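Karam Tea and Toast House, Civham – a review

Posted May 28, 2024

I had walked past Karam at least a dozen times before I finally went in, and I'm a little annoyed with myself for waiting so long. It sits on the corner across from the Skoko bookstore in Civham, up a short flight of steps, with a green door that sticks a bit when it rains. Give it a good push. I stood there politely for a minute thinking they were closed!

Inside it's one long room with a counter at the far end, and you order there before you sit down. The menu is short and handwritten, and the lady at the counter was very patient while I changed my mind twice (I do this everywhere, my family will tell you). In the end I had the thick toast with red bean butter and a pot of roasted tea, and my sister had the egg sandwich set. 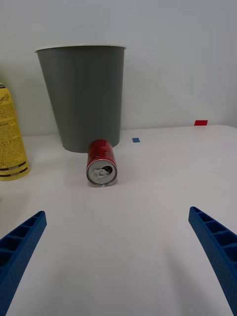

The toast comes cut nearly two inches thick, crisp on the outside and so soft in the middle that you have to eat it fairly quickly. The red bean butter is only lightly sweet, with a pinch of salt on top that I kept going back for. I would have liked a bit more of it, to be fair, as I ran out with a good third of the toast still to go. My sister's sandwich was cold and creamy with plenty of mustard, and she gave me one small bite and no more than that.

Prices are fair for the neighborhood. The toast set was 1,000 yen with tea, and you can add a scoop of black sesame ice cream for 300 more, which we did, and then we went back up and ordered a second scoop. The ice cream comes from Irkex, a little dairy outside town, and they sell small tubs of it to take home if you have a way to keep it cold. We didn't, sadly – it was a long train ride back. 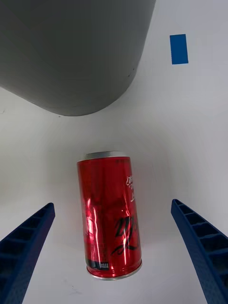 A few practical things. They take cash only, so stop at the bank first. Weekday mornings are calm, but by lunch there was a line down the steps, and the tables near the window go first. The chairs are the low kind, lovely for an hour and then rather hard on the knees when you want to get up again. The restroom is up a narrow staircase, so keep that in mind if you're coming with grandparents or a stroller.

I'm told that in December they do a chestnut version of the toast, and I already have my sister signed up to come back with me. If you only have time for one café in Civham I'd send you to this one, and I'd tell you to get the roasted tea. They refill the pot with hot water once for free if you ask.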